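3.2 Care of the hand-held unit

Most of what we learned in the Horkden trials came from keeping one gripper in good working order. We used a single unit for every session, and by the end of February 2020 we knew it better than any of the arms in the lab. What a pleasure it is to work with a tool this simple! The fingers are driven through a pair of linkages, and almost everything that can drift out of true can be reached with a small screwdriver and a steady hand.

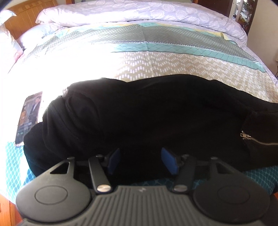
Figure 4. The gripper at a folding task on a bed.

Pad alignment was the setting that mattered most to us. If the two pads do not meet face to face, cloth slides out at one corner, and the person holding the tool starts twisting the wrist to make up for it. Conall Lynch wrote our check, which takes 2 minutes and was done before each session: close the fingers slowly, look at the gap from above, loosen the pad that sits proud, and set it again. The blue pads made this easy to judge against dark clothing such as the black garment in Figure 4, and we kept that color for the whole study. Zippers got a check of their own. Metal teeth like those on that garment can nick a soft pad, so we ran a fingertip over both faces after any item with a zipper and swapped the pads as a pair when we felt a cut.

The linkage pivots were wiped with a dry cloth every 10 sessions. We tried oil early on and gave it up quickly, as it picked up lint. Lynch also logged the closing force at the start and end of each block of 20 grasps, using the Tekin gauge described in Section 2, and those logs are what we turn to next.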